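Short Fiction | Read time: 5 min | 345 shares | 20 comments

The Salt Route to Terkia

The ferry to Terkia left at six in the morning or when the captain had finished his egg, whichever came second.
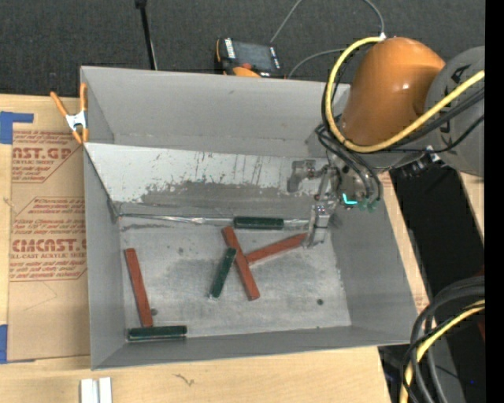 You'll want to sit on the left, my aunt had told me, because the right side gets the sun and the left side only gets the spray, and people from our family have always preferred to be damp. She had made the crossing once, thirty years before, and had lived off it socially ever since. I sat on the left. So did everyone else. The ferry leaned that way the whole distance, like a man trying to overhear something.

I was going to Terkia to inherit a house. The letter had come from Hijazi, the solicitors, on paper so thick it wouldn't stay folded, and it said that my great-uncle had left me his property on the island together with its contents, its rights and its obligations. I read the first two words of that list several times and skipped lightly over the third.

It was an old firm. Their office on the quay had a brass plate, a bell, and a clerk who looked as if he had been delivered with the furniture. He gave me a key, a map and a form to sign.

"And the obligations?" I asked.

"There's only the one," he said. "You'll meet him."

The house stood 520 steps above the harbour. I know this because the steps were numbered in white paint, by someone who had clearly meant it as encouragement. At the top was a green door, and in front of the green door was a goat.

He was a large goat, the colour of old piano keys, and he was called Bindari after the wind that comes over in June and takes the washing. The key, the map and the form all turned out to be less important than the goat. He stood on the step and considered me. I considered the view, which was very fine, and then the sky, which was getting dark.

By nine o'clock I had offered him a cheese roll, my ferry ticket and the greater part of a straw hat. He took all three and stayed where he was. A woman leaned out of the window across the lane and watched for a while with her chin on her fists.

"Your great-uncle used to sing," she called.

"Sing what?"

"Badly," she said, and closed the shutters.

I have sung in public twice in my life, and on one of those occasions I was asked to stop by a vicar. But it was cold, and the hat was gone. I gave the goat two verses of a hymn and what I could remember of the jingle for Sodard throat pastilles. At the second "Sodard" he sighed, stepped down and walked past me into the lane, with the air of a doorman at the end of his shift.

Inside there was a bed, a stove, a shelf of tinned peaches and a note in my great-uncle's handwriting. It said: He likes the pastille one.

I have been here two winters now. My aunt writes to ask when I'm coming home, and whether I sat on the left. I tell her the roof needs doing first — it always does — and that my voice has come on a good deal.

2396 readers get our stories by email. Enter your address to join them. Unsubscribe at any time.

This site uses cookies. Accept | Manage settings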